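Foltcombe Drinks Labels: README

Last updated 15/10/2018

Hello! This is a little collection of transcribed drinks labels, 2,765 of them, typed out from bottles, cans and cartons bought in and near Foltcombe. I started it because I wanted to know how often the word "natural" turns up on soft drinks, and then I couldn't stop (my recycling bin has never been so well read). You're welcome to use it for whatever you like.

What's in the folder

labels.csv is the main file, one row per drink. makers.csv lists the firms, with the spelling I settled on for each. notes.txt is a bit of a ragbag, mostly me arguing with myself over whether squash counts as a drink before you've added the water. I decided it does.

The columns in labels.csv are:

id
maker
drink_name
kind (water, juice, fizzy, squash, milky, other)
front_text
back_text
cap_text
best_before_wording
checked (yes or no)

How I typed things up

I copy the words as printed, capitals and all, daft spellings included. If the label shouts, the row shouts. Line breaks become a single slash with a space either side. Where a word is smudged or I can't make out the end of it, I put a question mark in square brackets and leave it at that. Please don't fill those in from memory, even when it's obvious what the word should be!

Caps get their own column, which I added in September after somebody on the Kinyua mailing list pointed out that plenty of makers print their name up there. I'd been ignoring them completely. Going back through the shelf took ages, but I'm glad I did it.
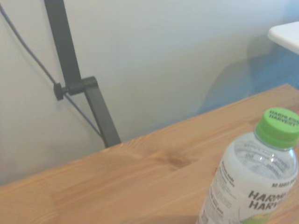 Lime-green cap, HARMLESS HARVEST in capitals: cap_text keeps the capitals.

Older rows mostly have cap_text left blank, and blank means I didn't look. If I looked and the cap was plain, it says "none". I know that's easy to trip over, so do check before you start adding things up.

Known problems

Galavar changed its labels halfway through my collecting, so you'll find old and new wording under the same drink name. I've kept both as separate rows. Ivum cartons have tiny back text and over 300 rows from them are still marked "no" under checked. Treat those gently.

There are also 2 files with accented letters gone wrong in the previous version. Grab the fresh copies if you downloaded it before version 10.

Sending me fixes

Yes please! Give me the id, the column and what it ought to say. One fix per line is easiest. New labels are welcome too, as long as you had the drink in front of you when you typed it up.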